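10 October 2021

Back in the Skavard sim cell this morning, chasing the planner again. I've dropped the approach height limit to 5 mm over the tray and switched the Gatti solver to 200 iterations, which seems loads calmer near the elbow fold.

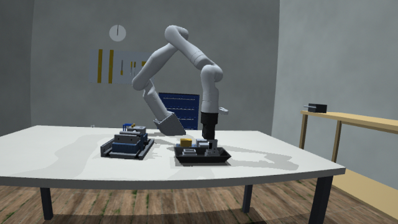
Sim cell, gripper pointing straight down over the black tray.

Ran 900 seeds overnight and 115 failed, nearly all on the final descent – much better than April! I still don't trust the collision margin on the vise though. Next up was the fisheye model, because the Bresterine detector hates strong distortion. 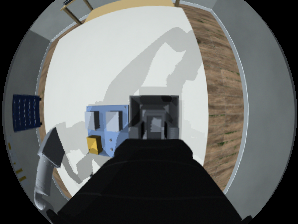 Fisheye view, before undistortion. Yellow cube at left.

To do: redo the lens mask, push the config to the Drorkcombe branch.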